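Interviews > Small Spaces

One shelf at a time: a talk with a woman who tidies for a living

By Dambrauskienė
2025-12-06 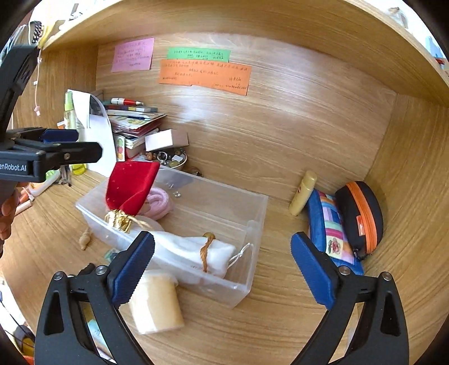 Pouches in a clear box, a small shell and a yellow tube on a wooden shelf.

She started Nivora, her little tidying business, 11 years ago, and she still gets excited about a good cubby. "People call me about the garage," she told me, laughing, "and I end up in love with the shelf by the door!"

I asked where she begins. "With whatever's smallest. Cords, beads, shells from somebody's August vacation. Big things sort themselves out."

Clear boxes are her favorite - she owns over five sizes - and she likes them without lids. "If you have to open it, you'll put your stuff next to it instead." (Guilty. I do this with my keys every single night.)

And drawstring pouches? I have a drawer full and figured she'd tell me to toss them. "Oh no, keep the pretty ones! Velvet is great for earrings. Just stand them up so you can grab the cord."

What about shells, I wanted to know, the kind of thing that has no job at all. "Leave one out," she said. "I've got one from Kustine on my own shelf, and I dust around it."

Last updated: 2 hours ago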